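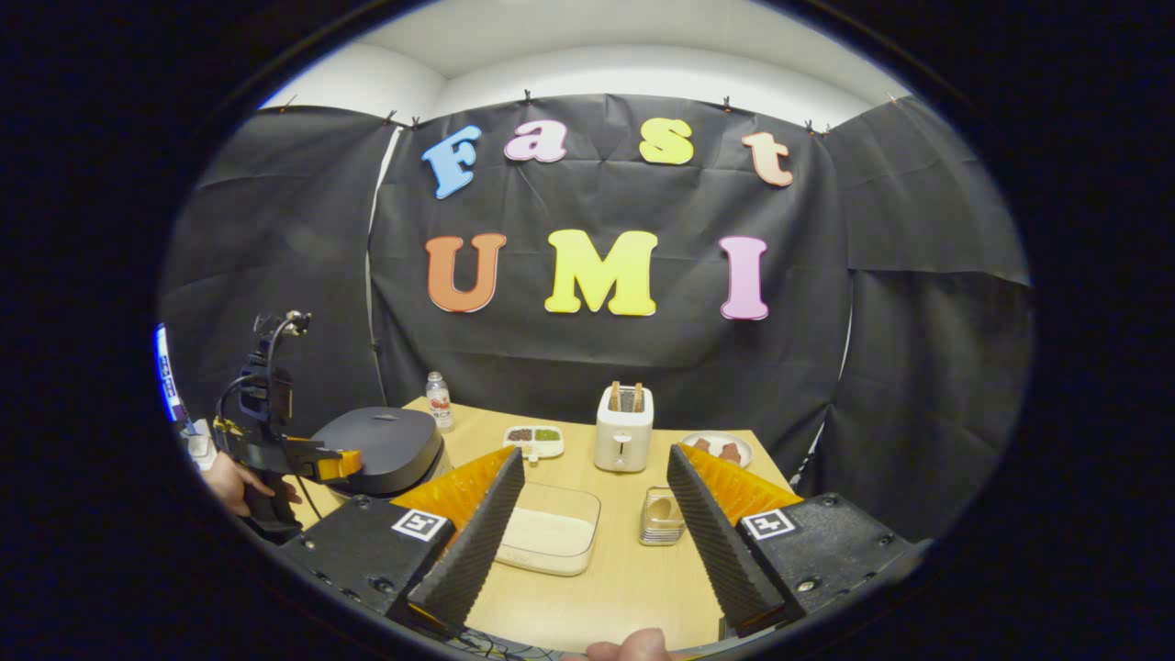 Barbosa

Toaster (two-slot)

A two-slot toaster is the plain, upright kind most of us grew up with: a box with a pair of openings on top, a lever on the front or the end, and a little dial for how brown you want things. The white one up top is pretty much the classic layout, with the lever and the dial both on the front face and two slices standing in the slots. I've owned four of these and I still like them better than any toaster oven!

How it works

Push the lever down and a carriage lowers the bread between heating wires, usually wound on thin sheets of mica. An electromagnet holds the carriage down, a timer lets it go, and a spring does the rest. The dial mostly sets the time (people tend to read it as a temperature, and I did too until I took an old Maleck apart on my kitchen floor). A second batch browns faster on some models, so I turn mine down a notch.

Crusts that show

Plenty of sandwich bread is taller than the slot is deep, so the crust pokes out of the top, like it does on that white one. My Terndale does this with every loaf I buy. I flip the slices halfway through, which is fussy, but I can't stand a pale strip.

Toast and fillings

Once the bread's done you need something on it, and a divided tray is great for that – one side dark and crumbly, the other green and chopped, say, and neither runs into its neighbor. I keep a small spoon for each side. A rounded countertop cooker nearby is handy too if somebody would rather have rice.

Cleaning

Unplug it, let it cool, slide out the crumb tray and tip it into the trash. No forks in the slots, ever. I do mine every 2 weeks, more in November when the raisin bread comes out.

See also: Bread slicing; Crumb tray; Ondimari sandwich press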